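About Flundden

Flundden is a small shop that buys, cleans, repairs and resells everyday jewelry. Bracelets, watches, rings, strings of beads, chains and the odd brooch come in by mail or over the counter. Most of it would not interest an auction house, and that suits us. We like the pieces people wore to work.

The business was started by Embla Ljungberg, who had spent several years at the repair bench of Tikkanen, a watch and clock store two streets from where we are now. Customers kept bringing her things that weren't watches. A bracelet with tired elastic, a clasp that wouldn't close, a box from a grandmother's dresser with everything tangled in one corner. Tikkanen didn't take that kind of work, so she did it at home in the evenings, on the bed, with a sheet spread out to catch what rolled. When the evenings filled up she rented a room.

We now have four people, a front counter and two benches. Embla still does most of the restringing. The rest of us sort, clean, write the listings and answer the phone.

How we work

Every lot is laid out on cloth before anything else happens. Beads don't bounce on cloth, and a small stone that has come loose stays where it fell. We still use bed sheets, mostly printed ones that came from our own homes, and they go in the wash at the end of the week. Shallow cardboard boxes hold the pieces that belong to one customer. We used to have deep tins with lids, and things scratched each other at the bottom of them. 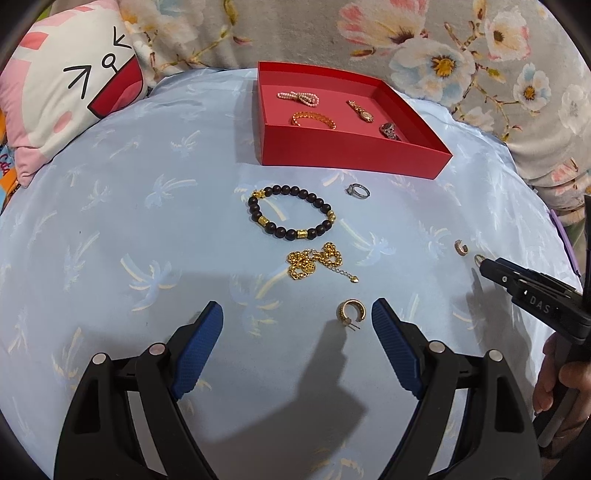 Sorting is by how a piece is held together, so elastic goes with elastic and metal links with metal links. Color and value come later. Beaded bracelets are stretched gently and checked for fraying between the beads. Link bands are checked pin by pin. Rings are looked at under the lamp, prongs first. Watches are opened only if the owner agrees, and if the movement needs more than a battery we send it over to Tikkanen, with whom we are still on good terms.

Cleaning is mild soap, lukewarm water and a soft brush for most metal pieces. Anything strung, glued or pearl-like is wiped with a damp cloth and left flat overnight. We don't polish plated jewelry. The plating is thin and once it's gone the piece looks worse than it did dirty.

What we sell

There are usually 150 pieces in the shop and more in the back waiting for a listing. Each one has a tag that says what we know about it: the material if we have tested it, the length, and what was repaired or replaced. If we haven't tested the metal, the tag says "gold-tone" or "silver-tone" and the price reflects that. Repaired pieces can be returned within 50 days if the repair fails.

We also carry two things we don't make ourselves. Vosar supplies our beading cord and elastic, which we sell by the spool because customers kept asking what we use. Cuketti makes the folding gift boxes at the counter.

Bringing us your jewelry

You can bring a box in without sorting it first. Please don't pull on knots — a knotted chain can nearly always be opened, and a stretched one has to be cut. If you're mailing a lot, wrap watches separately and put rings in a small bag with a note of how many there are. We send back a list with an offer for each piece, and you can sell us one, all or none of them. Restringing a bracelet starts at $20.

We don't buy loose diamonds, coins or anything without a name and phone number attached to it.

Where we are

The shop is at 158 Mill Street, ground floor, with the door on the side facing the parking lot. We're open Tuesday to Saturday. We close for two weeks every June, and mail that arrives then is held for us at the post office until we're back.

Page last updated April 21, 2022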